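Drimbridge stores to post unit prices on toiletries from July

Shoppers in Drimbridge will find a price per ounce on shelf labels for lotions, shampoos and toothpaste starting in July, under a town rule approved on May 27, 2026. Food has carried the same kind of label for years, but personal care items were left out.

The rule covers 47 stores in the town, from corner pharmacies to the large Kutix supermarket on the east side. Owners have 180 days to change their labels before fines begin. The fine is $400 for each visit in which an inspector finds labels missing.
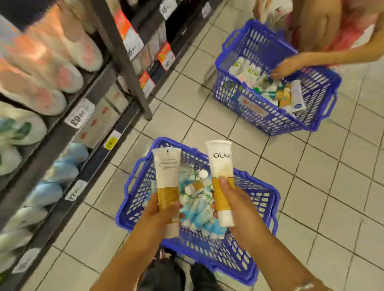 Town staff said most complaints they received last year were about package sizes. Creams and cleansers are often sold in containers that look much the same on the shelf but hold different amounts, and the contents are printed in small type on the back.

Kutix said its stores already use electronic labels and would need only a software update. Lombardi, a family-owned pharmacy with 2 locations in town, prints its labels by hand and asked for more time. The town turned down the request but will lend smaller shops a label printer.

The neighboring town of Sirkholm is looking at a similar rule. Travel sizes and gift sets are exempt in Drimbridge, as are products sold by prescription.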